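Washing a cotton mattress protector without wrecking it

By Irena Dudek
June

Most protectors fail from heat and detergent residue well before the cloth wears through. I have kept a log of mine since we moved to Pelldale, where the tap water is hard enough to leave scale on the kettle within a week.

The current one is a plain cotton Flandel, queen size, 809 grams dry on the kitchen scale. Out of an 1217 rpm spin it holds a bit more than 500 grams of water. Spin speed has more effect on drying time than anything I do at the line.
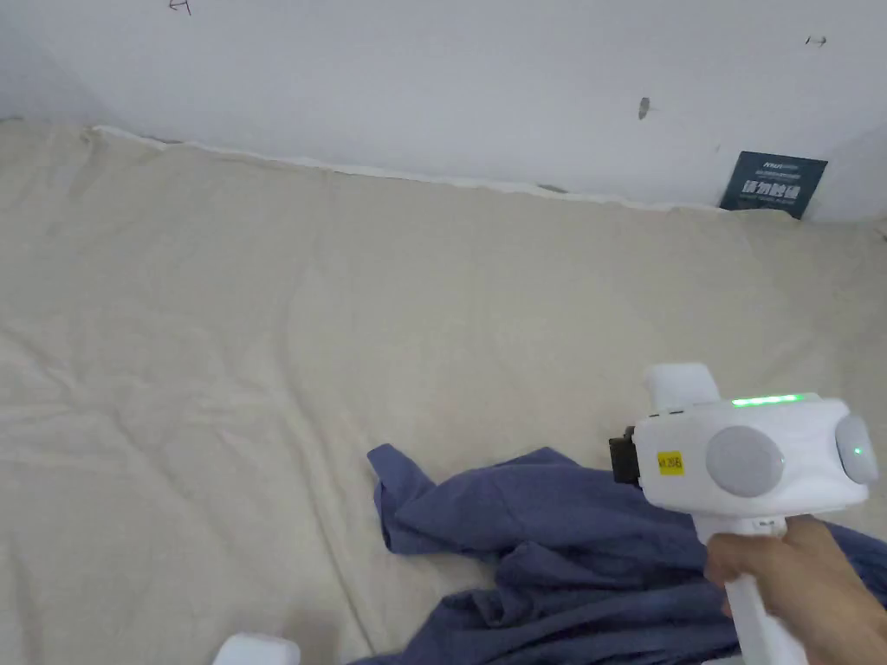
Hard water calls for a higher dose of powder, but the figure on the box assumes a full drum. A protector alone is a half load at best. I use two thirds of the scoop, 40 degrees, and an extra rinse. Fabric softener coats the fibre and cuts absorbency, so it stays in the cupboard.

Shrinkage is mostly a dryer problem. The previous protector lost enough length in one hot cycle that the corners would no longer seat. Line drying in shade took 124 minutes on a breezy afternoon. Fold it over the line at the midpoint, not at the hem, or the elastic stretches unevenly.

Colour change at the head end is body oil. An overnight soak in sodium percarbonate handles it.

Next I want to test a wool one from Tokarz, at 30 degrees on the delicates program.

Shared 9 times
3 comments

Weronika Walczak
Does the extra rinse matter with liquid detergent?

Irena Dudek
Less so. I still run it.

Valbona Georgiou
My Edel one went grey after a year. Will try the soak.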